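The Cistern Under Limalano

The hill at Limalano has no spring. The Roman town on its summit drew its water from roofs and paved courts, and the largest of the tanks that held it lies below the former grain market, reached by a stair of 46 steps. It went out of use in late antiquity, served for centuries as a wine store and then as a rubbish pit, and was cleared in stages after the market hall was pulled down.

The plan is simple. Two parallel chambers, cut into soft tuff, are joined by four low openings in the dividing wall. Each chamber is roofed with a concrete barrel vault cast on timber centering. The prints of the boards can still be read on the underside, and where they overlap it is possible to tell in which direction the carpenters moved the frames. The eastern chamber was built first. Its end wall was later cut through to make room for the stair, and the broken edge was patched with brick.

The walls carry a lining of opus signinum, a lime mortar mixed with crushed pottery. The pottery reacts with the lime and lets the mortar set in damp conditions, which ordinary lime plaster does poorly. At Limalano the lining was put on in three coats, the coarsest against the rock and the finest at the surface. The corners between wall and floor are filled with a quarter-round molding of the same material. Moldings of this kind are standard in Roman tanks - they close the joint most likely to leak and make the floor easier to scrape clean.

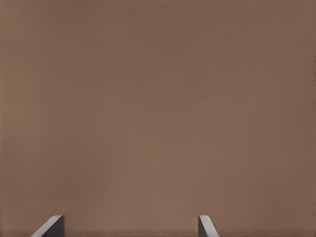
A matte surface in muted taupe-brown.

Above the lining, a band of mineral crust marks the old water levels. The crust is thickest at a point well below the springing of the vault, and this has caused some debate. One view holds that the tank was rarely full. Another is that an overflow channel, blocked during the wine store period, kept the level down by design. Survey work carried out from Prarnholm favors the second reading. A slot in the north wall, long taken for a beam socket, was found to slope outward and to carry the same crust on its base.

Inflow is less well understood. A settling basin stands at the head of the western chamber, and a terracotta pipe enters it from above. The pipe joints were sealed with lime and oil, a mixture described by ancient writers and often found in practice. What the pipe was connected to is unknown. The courtyard overhead was relaid at least twice, and the medieval paving sits directly on rock.

The fill removed from the chambers has been as useful as the structure itself. The lowest layer was a fine silt, laid down while the tank was still working. Over it came roof tile, animal bone and broken storage jars, followed by the packed earth floor of the wine store. Stamped tiles from the silt give an earliest date for the last cleaning, but not for the building. For that, the best evidence remains the brick facing around the stair foot, and brickwork of that type was made over a long period. A range of nearly 50 years is as narrow as the present evidence allows.

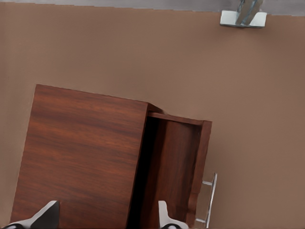
Repair and Drainage

The present threat to the cistern is water from the wrong side. Rain entering the tuff behind the lining carries salts with it, and as the wall dries the salts form crystals under the surface and push the mortar off in flakes. The damage is worst in the western chamber, where a modern drain ran close to the wall.

The repair plan, drawn up by the engineering office Savolainen, treats the ground first. The drain has been moved, and a shallow trench lined with clay now turns surface water toward the street. Loose areas of lining are being fixed with lime grout injected behind the face. Cement was ruled out: it is harder than the original, holds water at the joint and adds salts of its own. The crushed pottery for the new mortar comes from the Stoltham tile works and is sieved in six grades to match samples taken from the walls.

Humidity is logged at both ends of each chamber. The door at the head of the stair was formerly solid and has been replaced with a louvered one, so that the air changes slowly. Visitor numbers will be set once a full year of readings is available. Until then the eastern chamber can be seen from the foot of the stair, and the western chamber remains closed. The next phase of grouting is due to begin in June.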